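3.2 Sorting and storage of household returns

The Tokstead survey covered 1,563 households served by two drop-off sites, one in the town center and one on the Ciltthorpe road. Each household was given a paper diary and asked to write down what it took to a site, on which day, and how it got there. Diaries were kept through April. We did not ask people to weigh anything. Earlier work in the same county had shown that home scales vary too much to be useful, and many people stop filling in a diary once weighing is part of the job.

Returns were grouped by material at the site and not by the household. This matters for glass and small metal items, which people often bring in the same bag. Where a diary entry read only "recycling" or "the usual," we entered it as mixed and left it out of the material totals, but kept it in the count of trips. Bielecka used a similar rule and reported that mixed entries were more common among people who shared a car with a neighbor. We see the same pattern in Tokstead, though it is weaker at the Ciltthorpe road site. 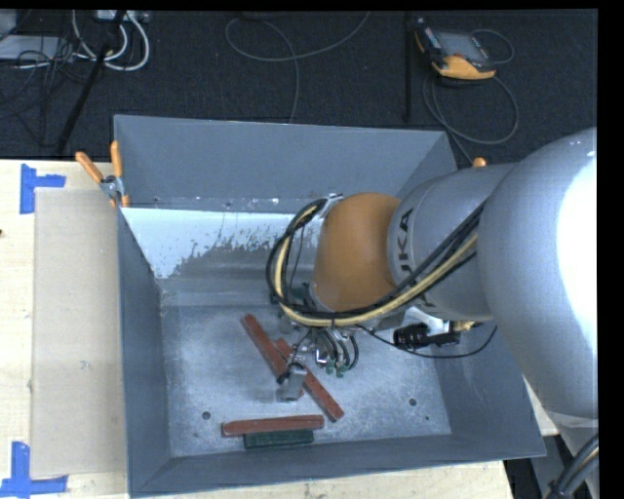 Figure 4. Open-topped gray metal bin on a wooden tabletop.

Distance had less effect than we expected. Households more than 1,000 meters from the nearest site made fewer trips than those within 200 meters, but they brought more on each trip, and the two effects came close to canceling out. What did matter was whether the household had a place to keep things between trips. People with a shed, a garage or a covered porch saved up material for longer and were less likely to put it in the trash when the weather was bad. People in upstairs apartments often wrote that they went "when the bag was full" – and in most of those diaries the bag was a grocery bag hung on a door handle.

Opening hours were the most common complaint in the free comments. The town center site closes early on Thursday, and several people wrote that this was the only day they could go. A smaller group objected to the height of the openings on the glass containers, which older residents found hard to reach. We did not code these comments in detail, but they agree with the interviews reported in Section 2.

Two limits should be kept in mind. The diaries depend on memory, and trips made on foot with only a few items were probably missed more often than trips by car. The survey also ran in spring, when garden waste is high and storage space is taken up by pots and tools. A second round in the fall would show whether the link between storage and trips holds when sheds are less full.

The model used by Tostier treats storage as fixed for each household. Our results suggest it should be allowed to change with the season – Section 4 takes this up.

14 shares | 3 comments

Related items
Bielecka: Shared trips and mixed loads at rural drop-off sites
Tostier: A storage model for household returns
Curbside or drop-off? Costs in small towns

Last updated: April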